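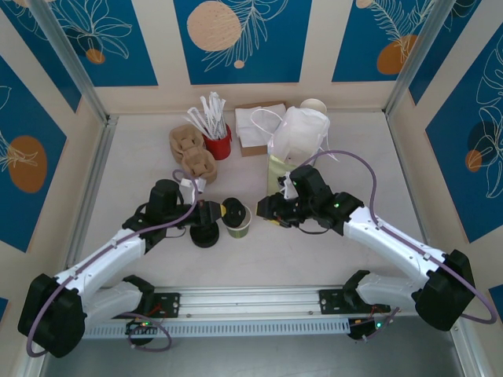 Home | Students | Projects | Archive | Contact

Printing Big: My Woodcut Project Report

So my project was supposed to be one small woodcut and a page of notes. It ended up as a print taller than me, made from 20 blocks, and my kitchen still smells like ink. I'm writing this in October with most of the mess cleaned up, and I'll try to put things down in the order they happened.

Why woodcut

I came into the printmaking class as a painter, and not a very patient one. What got me was a visit to the Dudás print room in Brolbridge, where they have a set of 36 river prints in flat drawers and will let you look at them one at a time if you ask. I went in for ten minutes and stayed until they closed at five. The blacks are so heavy! You can see where the grain of the wood came through in the sky, and in a few of them the printer just left a crack in the block and let it print as a white line. I wanted that.

Picking a subject

I chose the old grain dock at Culham, mostly because I can walk there. I made sketches on four mornings and took way too many photos (493, I checked when my phone complained about space). Almost none of them helped. The sketches were worse drawings but they already had the decisions in them — what's black, what's white, what I can leave out. If I did it over I'd leave the phone in my bag.

Cutting

I used birch plywood, cut into squares a foot on each side, laid out four across and five down. My first plan was to carve the whole thing from one sheet, and I'm glad my instructor talked me out of it, since I ruined two squares in the first week and could just start them over. One was a slip with the V-gouge. The other I carved backwards. Yes, I know, everyone gets told to flip the drawing, and I flipped 19 of them.

The water took longest. I tried short curved cuts first and it looked like fish scales, so I went to long flat strokes and let them wobble. Sharpening helped more than anything else I did. I'd been stopping to sharpen once a day and switched to once an hour, and the chipping along the edges pretty much went away.

Printing

I used Likton oil-based black on a medium-weight Japanese paper, rubbed by hand with a wooden spoon. The press would have been faster, but I liked feeling where the ink was catching. Humid days were bad. On one of them I pulled three proofs of the same block and each came out a different gray.

Lining up the squares was the hard part. There's a gap down the left side of the dock about as wide as a pencil lead, and I decided to keep it. My class split on this during critique. Half of them thought it looked careless, and I kind of see it, but it reminds me of that crack in the Dudás prints.

What it cost

The department grant pays for supplies up to $3,000 for the whole class, and my share covered the paper and ink. Wood and one new gouge came out of my pocket.

What I'd change

The sky is too busy. I'd carve less of it, maybe leave the top row nearly solid black. I also want to try a second color, a thin gray under the water, but that means another set of blocks and I need my kitchen table back first.

Recent projects
- Drawing the Same Tree All Winter
- Egg Tempera on a Student Budget
- Notes on Glazing Small Bowls
- A Sketchbook from the Brolbridge Ferry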